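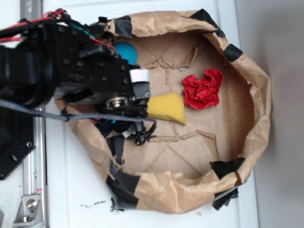

A paper bag tray is a shallow container made by opening a brown kraft paper bag and rolling its sides outward and down until they form a low rim. It is used for holding small, light items on a table – craft supplies, sponges, balls, scraps of tissue – and is usually thrown out or recycled afterward.

Construction

The sides of the bag are folded down a little at a time and crumpled as they go, which gives a rim stiff enough to stand by itself. Most trays end up more oval than square. Black tape is often wrapped around the rim to keep the paper from springing back. The bottom keeps the creases of the original bag and may split along them, since the glued panels pull apart when the bag is flattened.
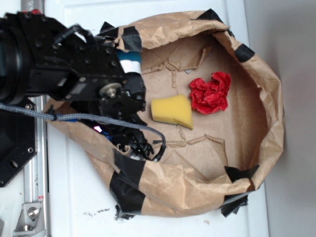 Paper bag tray with a taped rim, holding a yellow sponge and crumpled red material.

History

Peadar Mac Suibhne described the form in a household handbook printed in Rirkley, which gave it 6 lines under "sorting pans." The Tierney craft fair later handed out 451 of them in one March. In Birnodgate the same thing is called a roll tray.

Use

Soft items suit the tray best. Foam sponges and foam balls do not strain the bottom.
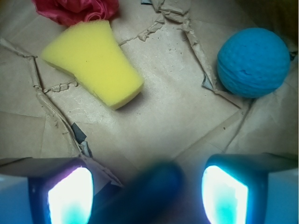
Torn seams can catch small pieces such as beads, and some users lay a second sheet of paper over them. The tray should not be lifted by the rim when full.

Comments

Peadar Quinlan: We called these roll trays in Busau too, so not just Birnodgate.

marl187: What tape works best? Mine lets go overnight.

Peadar Quinlan: Cloth tape, and go all the way around the rim.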